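Chore bench notebook, November

Started early with Malte on the mailer problem. The question for this month is still the plain one – can the arms deal with the small stuff that piles up in a house? Picking up a mug is fine now. Paper and long thin things are where it gets fun.
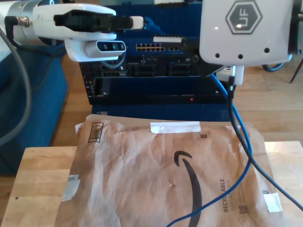 Flat, floppy packaging is my favorite chore so far, and the one we're worst at! A box has edges and a mailer has opinions. The Amazon one on the tabletop is crumpled all over, with white tape on it and the word RECYCLABLE printed beside the arrow, so the planner gets a different surface from every angle. Dela wants to try pinching at a fold first and dragging to the table edge second. We have 46 attempts logged under Piritz and I want 300 before anyone draws a curve.

Note to self: Grida config still has the old approach speed. Change it before the next batch.

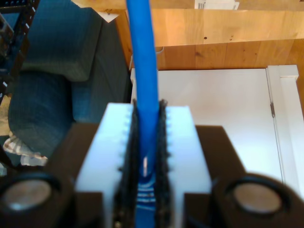 Back room, November

Rod work. Vesna's idea is that a blue rod is a fair stand-in for a broom or mop handle, and I'm coming around to it. Grip force is at setting 13. Upright holds are the easy case, so the list for Saturday is tilt, handover, then putting it down gently (my bet is that the putting down takes all afternoon).

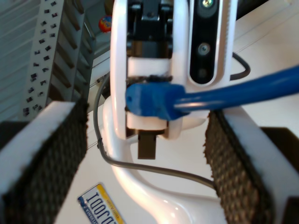 Handover needs both arms to agree on where the end of the rod is, and that is a lovely problem. Gifty thinks we should let the receiving arm wait and do nothing until the other one stops moving. Slow, but people do the same with a ladder.

To do: finger pad wear check, ask Kipchumba for the Dulta logs, rename the mailer folders.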